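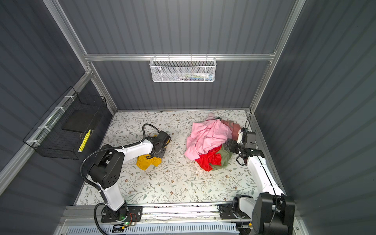 Re: [mending-corner] Baskets on a rail, and what to put under the clothes
From: Gyu-bin Chae

On May 9, 2021, Kirsten Perron wrote:

> Hello all,
>
> I am finally giving the mending its own place, in the alcove behind
> the stairs. It has walls on three sides and no room for a drawer
> unit. I would like to hang wire baskets instead, but I can't decide
> between hooks on a rail and fixing the baskets for good. Do small
> things fall through the mesh? And does anyone use a printed cloth or
> mat as the work surface? I like the flowered ones from Alteo but my
> sister says I will never find a dropped pin on a pattern.
>
> Also, how do you all handle the pile? Mine has been on a chair since
> September.
>
> Kirsten

Dear Kirsten, dear list,

I have used hanging baskets for three years, so I will answer the points in your order. Please excuse my long message.

Hooks or fixed: I have both, and I would do it again. The basket at the back hangs by hooks and I can slide it along the rail or take it down and carry it to the sofa. The one on the side is tied with zip ties. I tied it after it jumped off two times when I pulled out the tape measure in a hurry. With zip ties you should go around the rail and around a thick wire of the basket, not one of the thin wires, which will bend. Cut the ends short and turn them to the wall, or they scratch your arm.

My back rail is 1145 mm long. This was the width of the alcove minus a little, and I was glad for the little, as my walls are not parallel. Measure at the back and at the front before you order. Þorgeirsson cut mine for me at the counter, but they do not cut by mail, as far as I know.

Small things in the mesh: yes, they fall. Thread spools are no problem. Tubes of fabric glue and marking pens will stay if they lie across, but a needle case went through mine and I found it only when I moved the table. A mesh with small openings is better for this, and a wide grid is enough for the tape, the ruler and anything flat. I bought one Evley basket with a wide grid and I keep a piece of felt in the bottom. It is not pretty.

About the mat, I disagree with your sister, but only partly. If the ground is pale and the print is thin, such as leaves and small flowers, a pin with a colored head is easy to see. A plain steel pin is not so easy — there she is right. A pale ground also shows you loose threads and lint, so you will clean more often. Before you buy, lay a dark garment and a light one on it and look at the edges. On my first mat, which had big roses, I could not see where the hem ended. Mine now is from the remnant box at Galtano and I paid 140 kroner for it.

Please put the mat up to the wall on all sides. I left a gap at the back and everything small rolls into it.

For the pile I have only one rule, and I don't always follow it. One garment is on the mat and the others wait in a bag. When I put three there together, I begin all of them and I finish none. I also don't fold the one which is waiting for its turn on the mat. If I fold a sweater nicely, with the hole inside, I believe it is repaired and I put it in the closet. My husband wore his mustard one to a dinner in this way.

One question back to you: which side does the light come from in your alcove? If it is from the left, I would not hang a basket there at the height of your head. I can measure the height of mine if it helps you.

With kind regards,
Gyu-bin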